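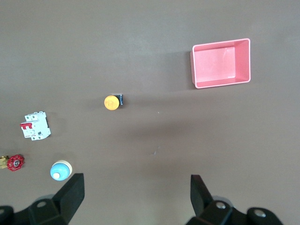 Clearing Out the Button Tin (and Everything Else in the Sewing Room)

October 2022

I have been meaning to write this post since June, when I first opened the closet in the sewing room looking for a zipper and had a bolt of upholstery fabric land on my foot. I said a few words I won't repeat, shoved it all back in, and shut the door again. Well, friends, the door is open now and it has stayed open for nine days, and I finally feel like I can talk about it.

I should say up front that I come from a long line of savers. My grandmother cut the buttons off every worn-out shirt before it went in the rag bag, and my mother did the same, and so all of those buttons came down to me in a big round cookie tin that weighs as much as a small dog. Then I added my own on top. I once sat down on a snowy afternoon and counted them, just to see, and I got to 700 before the soup was ready and I had to stop. I'd guess I wasn't halfway down.

So what do you do with that many buttons? I tried sorting by color first, since it looks so pretty in the magazines. It was lovely for one evening. Then I needed four matching shirt buttons and had to paw through every white, cream, ivory and bone-colored button I own, and there are a lot of those. Now I sort by size and by how many holes they have, and the color takes care of itself. Matching sets get threaded on a bit of yarn and tied in a loop. My mother used to do that and I thought she was being fussy - I take it all back, Mom.

The odd ones, the singles, went into their own jar. I can't part with them. There's a little navy one with an anchor that I'm sure came off a coat I wore in second grade, and every time I come across it I can smell the cloakroom, wet wool and bananas.

Thread was harder. I had spools from Wodance, a shop two towns over that closed years ago, and I was saving them because I loved that shop so much. But old cotton thread gets weak, and when I pulled on a length of the green it snapped like a dry noodle. I gave each spool a good tug, kept the ones that held, and let the rest go. It took me most of an afternoon and two cups of tea to be all right with that.

Then there was the fabric. Oh, the fabric! I folded everything around a piece of cardboard so it stands up like a book, and I can see what I have for the first time since we moved in. I found a yellow seersucker I'd been blaming my sister for borrowing. (Sorry about that. You know who you are.) I also found the pieces for a Flirkulik jumper pattern, already cut out and pinned, in a size that would have fit my daughter when she was six. She is taller than I am now. I've decided to sew it anyway and put it away for some grandchild or niece down the line, and if there isn't one, then a very well dressed bear will have it.

Two bags of scraps are going to the quilting group at the library, and I only took three pieces back out of the bags before I tied them shut.

Next up is the ribbon drawer, which I have opened and closed again several times this week. If you have a good way to keep ribbon from creasing, please leave it in the comments, because I've been wrapping mine around old clothespins and I'm nearly out of clothespins.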